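Trarnby Building Society
Contactless and Mobile Payments: Frequently Asked Questions

The answers on this page apply to all personal current accounts held with the Society. Business customers should refer to the separate terms supplied when the account was opened.

How do I switch on contactless payments for a new card?

Your new card will be ready for contactless use once you have made one purchase or cash withdrawal with your PIN. Cards sent as a replacement for a damaged card must be activated in the same way.

Is there a limit on contactless payments?

Yes. The Society allows a total of £200 in contactless card payments before your PIN is requested. The running total returns to zero each time the PIN is entered correctly. You may set a lower figure in the Urkarari app, under Card Controls, or ask for contactless to be switched off altogether.

Does the same limit apply when I pay by phone?

No. Payments made by phone or watch are approved with your fingerprint, face or passcode and do not count towards the card total. Some shops set limits of their own, and the Society has no control over these.

Which phones can be used?

The Urkarari app works on most phones that receive current security updates. If your phone is no longer supported, a message will appear when you sign in and you will have 14 days in which to move to another device. Your card will continue to work as normal during this time and afterwards.

Why does a payment show as pending?

A pending payment has been approved but not yet collected by the retailer. The amount is held back from your available balance. Petrol stations and hotels may hold a larger sum than the final bill, and the difference is released when the bill is settled. If a pending payment has not cleared after 14 days, please contact us.

A retailer's name on my statement is unfamiliar. What should I do?

Many shops trade under one name and take payments under another. Select the payment in the app to see the registered name and, where the retailer has supplied it, the town. If you still do not recognise the payment, choose Report a Problem and your card will be frozen while we look into the matter.

Can I still pay in and withdraw cash?

Yes. Counter services are available at all of our branches, and members may also use any of the 121 shops in the Hinds cash scheme. Purchases are not required in order to withdraw cash at a Hinds counter, although opening hours vary from shop to shop.

Can I use contactless for small everyday purchases?

Yes. There is no minimum amount set by the Society. A retailer may choose to set one, in which case it should be displayed at the till.

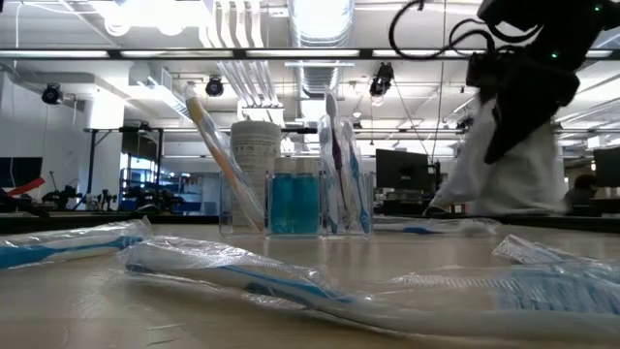 What happens if my card or phone is lost?

Freeze the card in the app or telephone the number on your statement at any hour. Freezing a card does not remove it from a phone wallet, so please tell us if both have been lost. Replacement cards are sent by second class post to the address we hold for you.

Who handles complaints about card payments?

Complaints are handled by our Member Relations team, led by Tegan Tipoki. Please write to the team at any branch or send a secure message through the app, giving the date and amount of the payment concerned.

Will these arrangements change?

Card processing will move to the Avinov system in November. Your card number, PIN and limits will stay the same, and members need take no action.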